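Subject: Re: [boxes] Lining a small hinged box, and clasps that won't stay shut
From: Ilari Pitkänen

Hello everyone, and thank you for all the kind replies in March. I have been meaning to write back ever since.

Storora wrote:

> I picked up one of those little art-print keepsake boxes for my sister and
> want to line the inside before I give it to her. Felt or paper? And how do
> you keep the lining from fouling the lid? The last one I did would not
> close until I cut half of it out again. Also the clasp on mine is stiff
> and I'm scared of scratching the print.

Storora, I've gone back and forth on this for years, and I've come down on the side of paper for the walls and felt for the floor only. Felt all the way up looks lovely for a week and then the top edge starts to fuzz and creep over the rim, and there goes your lid. With paper you can stop just short of the rim and it stays where you put it. I use the plain cotton stuff from Acuña, the 300 gram for the floor under the felt and something a good deal thinner for the sides. Cut the side pieces a hair short. You can always hide a gap in a corner, but you can't hide a bulge!

My own favorite to work on is the Starry Night kind, with the swirls going over the lid and down the sides, and the crescent moon up on top. I'm a sucker for that dark cypress too.
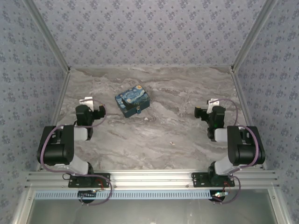 For glue I'd stay away from anything runny. A glue stick is fine for paper, and for the felt I put a thin line of white glue around the outside and nothing in the middle, then weigh it down with a jar of buttons and leave it for 8 hours or overnight, whichever suits the household. Leave the lid open the whole time. I closed one too early once and it smelled like a school art room until summer.

As for the clasp, please don't pry at it with a knife. A toothpick with the tiniest dab of candle wax, worked into the little hinge part, has loosened every stiff one I've had. Lay a strip of paper under the metal while you do it, so the print is covered if you slip — and you will slip, we all do. If the clasp is loose instead, pinch the loop very gently with padded pliers and try it after every pinch.

Someone (was it Laveo?) asked about varnish over the print. I would test it on the bottom first and wait a full day before deciding.

Do tell us what color felt you choose, Storora. I'm leaning toward mustard for my next one.

Warmly,
Ilari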